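Paltholm Foot-Pump Hand-Washing Station

Home > Hand Hygiene > Stations > Paltholm

Single basin: $900
Double basin: $1,855
Page updated 2020-10-04

In stock: single basin, sage green and white
Made to order: double basin, all colors

The Paltholm is a freestanding sink you can roll to wherever people are coming through a door, and it needs no plumbing, no power cord and no hand on the faucet. You step on the pedal, water comes out, you lift your foot and it stops. We have been building one version or another of it in our shop in Cavville for a good many years, mostly for farm stands and county fairs and the odd outdoor wedding, and then this March the phone started ringing and it has been schools and churches and barber shops ever since. If you are one of the people who waited through the spring for yours, thank you again. You were a lot more patient with us than we had any right to expect!

What it is

Picture a small cabinet on wheels with a sink set into the top. Inside the cabinet are two tanks, one for the clean water and one that catches the used water, and they are different colors and have different caps so that even on a sleepy morning you can't easily fill the wrong one. The foot pump sits at the bottom front. A gooseneck faucet stands over the basin, and it's tall enough that a grown man can get his wrists and forearms under it without knocking his knuckles on the rim (a complaint we heard often about the older model, and a fair one).

There is a soap shelf on the left and a paper towel holder on the right. If you would like them swapped, write that in the order notes and we'll do it at the bench for nothing.

The double basin is the same idea made wider, with two faucets, two pedals and two basins over one larger pair of tanks. The basins are set far apart and there is a divider panel between them that lifts out when you want to wipe it down. We get asked whether two singles are a better buy than one double, and the answer depends on your doorway. Two singles cost a little less and can go to separate entrances. The double takes up less floor than two singles side by side, and there's only one set of tanks to tend to, so if you have one main entrance and a line forming at it, I would lean toward the double.

Why a pedal

We did try a sensor faucet. Khurram Siddiqui, our designer, spent most of one winter on it, and it worked nicely on the bench and then sulked outdoors whenever the sun came in low. It also wanted batteries, and batteries run down on the day of the school concert. A pedal is a lever and a spring. Children understand it right away, even the very small ones, who seem to think it's the best part of the whole business of washing up.

The pump gives a gentle stream for as long as you keep pressing, and you'll find that a couple of presses wets the hands and a few more will rinse them. We've set the flow on the low side on purpose. It stretches a tank of water a long way and it keeps the splashing down, and floors around a sink like this can get slick if the flow is too eager. Should you prefer more, there's a small brass screw behind the pump that opens it up, and the leaflet in the box shows you where.

What's in the box

Your station arrives with the cabinet assembled, the basin fitted and the tanks inside. Packed alongside you'll find the gooseneck faucet, the pedal and its pin, a hex key, the towel holder, a drain hose with a clip, a spare set of washers, and the printed leaflet. Soap and towels are not included, and neither is a floor mat, although we do sell a mat we like (see Accessories further down).

The double basin ships on a pallet. Please do have somebody at home or at the loading door, and if your building has steps and no ramp, call us before you order so we can talk it through with the freight people.

Details

Basin: stainless steel, rolled edge
Cabinet: powder-coated steel
Faucet: gooseneck, chrome finish
Pump: foot-operated, self-priming, no electricity
Wheels: four casters, front pair locking
Tanks: removable, food-grade plastic, color-coded caps
Colors: sage green, white, slate blue, barn red
Power: none
Warranty: 3 years on the cabinet and basin, 2 years on the pump

Setting it up

Roll it where you want it and lock the front wheels. Open the cabinet, lift out the clean tank and fill it with tap water at any sink or outdoor spigot. Slide it back, press the hose down onto the fitting until you feel it click, and put the faucet in its collar with a quarter turn. The pedal goes on with the pin and the hex key. Then step on it a number of times while the pump draws the water up. It will cough and spit a bit first, and plenty of people phone us at just this point thinking they have a bad one, so do give it a minute before you reach for the phone (though we're glad to hear from you anyway).

Level ground matters more than you'd think. On a slope the basin won't drain fully, and you will get a small puddle sitting in one corner. If the only spot you have is a sloping driveway, put the station so the slope runs front to back, with the low side at the back where the drain is.

Looking after it

Empty the used water every evening, even if the tank isn't full. Gray water left to sit overnight in warm weather will let you know about it in the morning. It can go down any utility sink or toilet, and if you want to put it on a garden bed, check your local rules first and use a plain soap. A good number of our customers with vegetable plots ask about that, and I do like the thought of it, but rules on gray water are different from one county to the next and we can't tell you what yours are.

Refill the clean tank fresh each day too. Once a week, rinse both tanks with a mild cleaner, let them air out upside down with the caps off, and wipe the basin with a soft cloth. Please don't use steel wool on the basin. The pump itself wants nothing except a drop of the silicone grease at the pedal pin when it begins to squeak.

Before the first hard freeze, drain everything. Take the faucet off, pump the line until it runs dry, and leave the caps loose. Water left in the pump body will crack it, and that is the one repair our warranty doesn't cover. If you mean to run the station through the winter, bring it inside the entry and it will be perfectly happy there.

A word on what it does and doesn't do

We are asked a good deal, especially this year, whether the Paltholm will keep a building safe. It's a sink. It makes it easy for people to wash their hands with soap and water at the place where they come in, and we think that's well worth having, and for anything beyond that please follow the guidance from your own health department. We won't put claims on this page that we can't stand behind.

What we can tell you is that people do use it. When the sink is down the hall and around the corner, folks mean to go and then get talking. When it's standing right there beside the door with a towel ready, they stop. A dance school wrote to us over the summer to say that their parents had begun washing up on the way out as well as on the way in, which pleased us very much.

Accessories

Werix drain mat. A ribbed rubber mat with a raised lip, cut to sit under the front of the single basin. Two of them cover the double.

Awan step. A sturdy little step for younger children, wide enough for both feet, with a notch so it fits around the pedal. They stand on it with one foot and press with the other. Sanded and painted to match your station if you order them together.

Spare clean tank. Handy on busy days, because you can have one filled and waiting.

Winter cover. Heavy canvas, with ties at the bottom. It keeps leaves and dust off but it won't stop a freeze, so please see the note on draining.

Questions that come up

Does it run warm water? It runs whatever you put in it. Many people fill the tank with comfortably warm water in the morning, and it holds some of that warmth for a while in the closed cabinet. Please don't fill it with water that is too hot for hands. The seals won't thank you, and neither will anybody at the basin.

Can I use sanitizer in the tank? No, please. Water only in the clean tank. A bottle of sanitizer sits very nicely on the soap shelf.

Is it suitable for a wheelchair user? The standard cabinet is closed at the front, so it isn't ideal. We make an open-front version with a side lever in place of the pedal, and it's priced the same as the standard one. Call or write and we will go over the measurements with you.

How long is the wait? Singles in sage green and white go out the same week as a rule. Slate blue and barn red are painted in batches, so ask us where we are. Doubles are built as they're ordered and we'll give you a ship date before we take any money.

Do you take returns? Yes, if it's clean and dry and you still have the packing. You pay the freight back and we refund the rest.

Can I pick mine up? Of course, and we would love to meet you. Call ahead so we can have it by the door. We load from our side, and we do ask you to wear a mask if you step out of your car.

Ordering

Use the form on the Order page, or telephone the shop on weekdays. If you're buying for a school or a congregation and need a written quote for your board, tell us whose name should be on it and we'll email it over, usually the same afternoon. For larger orders, send us a few lines about your building and how people come and go. Khurram reads those himself and will often write back with a sketch. 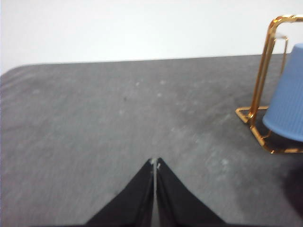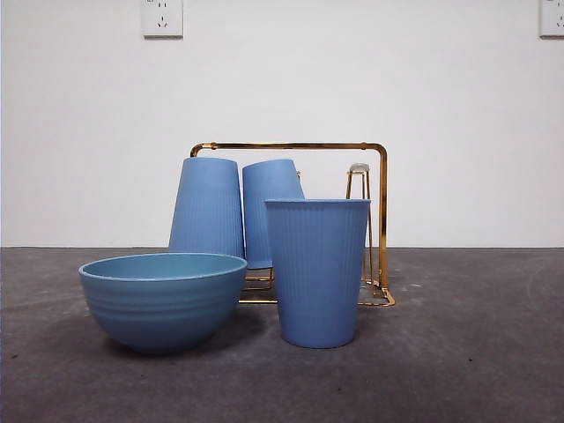 Second photo: gold-colored metal cup drying rack on a dark gray floor.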